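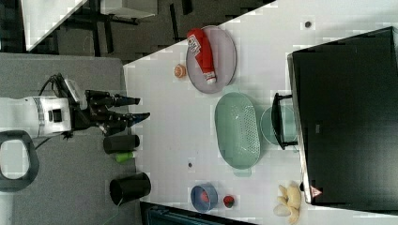 Speaker notes: the Seok open day and what we took from it

Slide 1. Title

Say who we are and why we went. The Suvberg office is choosing a supplier for a small tabletop arm, and Seok holds an open day every March. Two of us drove over. The talk is 28 minutes, with questions after. Ask people to hold questions about price until slide 7.

Slide 2. The site

Seok has the ground floor of a building on the Wullby road. Front half is offices, back half is the demo room. Visitors sign in, watch a short safety film, and go through in groups. Ours was the second group of the morning. Coffee was in the hallway, so a lot of the useful talk happened there before we saw anything run.

Slide 3. The table

This is the kitchen table task. The arm is a white one with a black two-finger gripper. On the white tabletop they had a plate with a bottle of ketchup lying across it, a colander, a bowl, and some small food items, including a strawberry and a bunch of bananas. Point out that the things are all different shapes. A bottle on its side is a different grasp from a strawberry, and a thin bowl rim is different again.

The operator typed in a request, for example "put the strawberry in the colander," and the arm tried it. Objects were moved by hand between runs. Visitors could ask for a different layout, and several did.

Slide 4. What worked

Small solid items went well. The strawberry was picked up on the first try every time we watched. Bananas were slower, but the arm got them by the stem end. Speed was modest. If you have seen a packing line you will think it is slow. The Seok people said the demo speed is capped for visitors and would not give us the full speed without a signed trial agreement.

Pause here. Someone will ask whether a person was steering it. We asked that too. For the morning runs the answer was no. In the afternoon they let visitors steer it by hand for a few minutes each, and that was announced before it started.

Slide 5. What did not work

The ketchup bottle slipped twice. The fingers closed on the curved part and it rolled. On the third try the operator changed the approach angle and it held. The colander was a problem when it was asked for by name, because the arm went for the bowl. We saw that happen two times before lunch. They told us the two are close in color and they are collecting more runs with both on the table.

Do not oversell this slide in either direction. It was a live demo and they let us see the misses.

Slide 6. The numbers they gave us

The task set behind the demo has 2,789 recorded runs. A run is one request from start to finish, good or bad. The set uses 40 objects. We asked for the success rate per object and were told it would be sent to visitors who left an address. We left ours. Nothing had arrived when these notes were written, so leave the right column of the slide blank.

Slide 7. Cost and support

Seok sells the arm and the software together. Support is by phone in business hours. A site visit is extra. Clomow also sells a comparable arm and we have a visit with them next, so the comparison table has one column filled in and one empty. Please don't quote the Seok price outside this room.

Slide 8. What we would ask next time

Ask to bring our own parts. Everything in the demo was household stuff and we handle trays and sealed pouches. Ask to see a restart after a stop. Ask who cleans the gripper fingers and how often.

Slide 9. Questions

Leave the slide 3 picture up during questions. Spare copies of the sign-up sheet for the Clomow visit are at the back.

Comments

packline_dee
Useful, thanks. Did they say if the fingers can be swapped? We'd need something wider for trays.

Reply from the author
Yes, they swap. They had a second pair in a drawer but did not fit them while we were there.

rmk
I was in the afternoon group. Steering it by hand is harder than it looks. I dropped the strawberry.

northbench
Please post the success rates if they ever send them.

Related

Notes from the Clomow call
Choosing a gripper for sealed pouches
Suvberg office: trial request form
Wullby road parking and directions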